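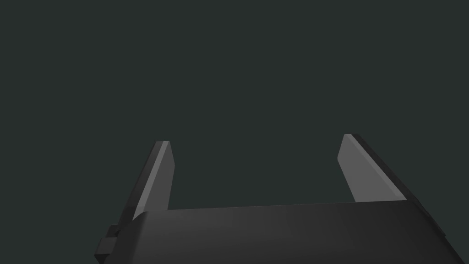

4.2 The open-day demonstration

Figure 3. View from behind the gripper in the simulator, fingers open, against the plain backdrop.

The second part of the study took place during the open day held at the Vurari laboratory on December 9, 2024. Visitors were received in groups of no more than seven, and each group was given the same talk before moving to the control desk. The demonstration was led by Halfdan Þrastardóttir, who had also trained the staff in September and wrote the script from which they spoke.

The simulator used was Tavix, in the version described in Section 3. Its view was shown on a large wall screen and, at the same time, on a smaller screen in front of the person at the controls. The view in Figure 3 is taken from directly behind and slightly above the gripper, so that the two fingers rise away from the viewer and the gap between them can be judged without turning the camera. An earlier trial with a side view had led several members of staff to confuse opening with closing, and the side view was dropped.

Each session lasted 15 minutes. The visitor first opened and closed the fingers with nothing else loaded, then moved the gripper through four set positions called out by the guide. Objects were added only in the last part of the session. We kept the opening exercise short, but it was never left out, even when the queue was long — a point on which the guides had asked for clear instructions.

Places were booked through Tiketti, and those who had booked were asked at the door whether they wished to take part in the study. Visitors who declined were given the same demonstration, and no record was kept of their session. In all, 19 visitors agreed and completed the short form. The form asked which finger appeared nearer, whether the gripper seemed level, and how sure the visitor felt when asked to stop the fingers at a given width.

The question about level caused some difficulty. The gripper can be shown at a slight tilt, and in Figure 3 the top edge of its body slopes gently upward from left to right. Guides had been told not to mention this before the form was handed in. Several visitors nevertheless asked about it aloud, within hearing of the rest of their group, and their answers to that question cannot be treated as independent. We report them in Section 5 but draw no findings from them.

The forms were copied into the project record the same evening. The shading and backdrop settings were left as supplied by Ragnarsson, who prepared the gripper model, and were not changed between groups. Comments made to the guides were noted by hand and are treated separately — they are brief, and most concern the size of the text on the control desk.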